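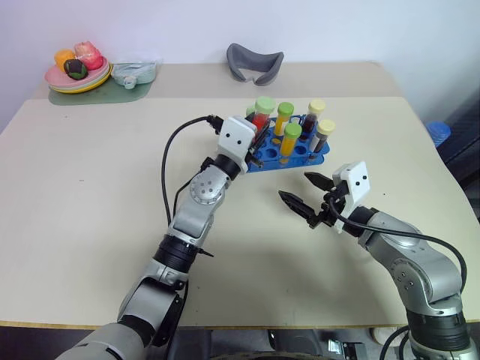 Can robots do chores yet? (household and workshop)

kettle_and_toast
Posts: 371
2/4/21
My brother-in-law reckons we'll all have a machine emptying the dishwasher before his youngest leaves school. I said I'd believe it when one could put my Tupperware away with the right lids on! So, what can they manage now, today, in a normal kitchen or a small workshop? Has anyone here had a go with one?

Roltau
Posts: 1143
Depends what you call a chore. Picking up a tube and putting it back in a rack, yes, I'd trust two arms with that, provided the rack stays put and the tubes are all much the same shape. Screw caps are harder. You need one hand to hold and one to twist, and the holding hand has to grip hard enough without squashing anything. I spent most of July trying to get ours to do it at work and I still dream about green caps.

mrs_lunum
Posts: 119
But racks of tubes aren't housework, are they? I've got a fruit bowl, a pile of plates that don't match and a cat. Come back when it can wipe round the cat.

Roltau
Fair point about the cat. I'd still say the rack is the same job as your cutlery drawer. Find the thing, grab it, put it in the slot. Plates are worse if they're stacked, as you've got to get a finger under the rim of just the top one.

Gert Matlala
Posts: 2
Hello all, new here. I do small batch work at Mkhize, mostly sorting and packing. We tried an arm for the packing bench and I went in quite hopeful. It was fine on boxes. Give it anything soft, like a cushion or a cloth bag, and it pinched a corner and dragged the rest along behind. I can do the whole bench while it's thinking about the first one (and I'm not quick).

kettle_and_toast
Welcome Gert! That's the sort of thing I was after. Did you keep it?

Gert Matlala
For boxes, yes. It doesn't mind doing them all night.

wuvville_wendy
I disagree with the gloom, sorry. My first robot vacuum used to eat the rug tassels every single time and the one I've got now goes round them. Slow is fine by me. If it takes three hours to lay the table while I'm out, who cares?

mrs_lunum
I care if it's my mum's plates, Wendy.

Roltau
Start it on plastic ones then. And move any cables out of the way first, they catch on everything.

kettle_and_toast
Right, so boxes yes, tubes mostly, cushions no, cat definitely no. I'll pass that on to the brother-in-law. Still want to hear from anyone who's seen one match a lid to a tub.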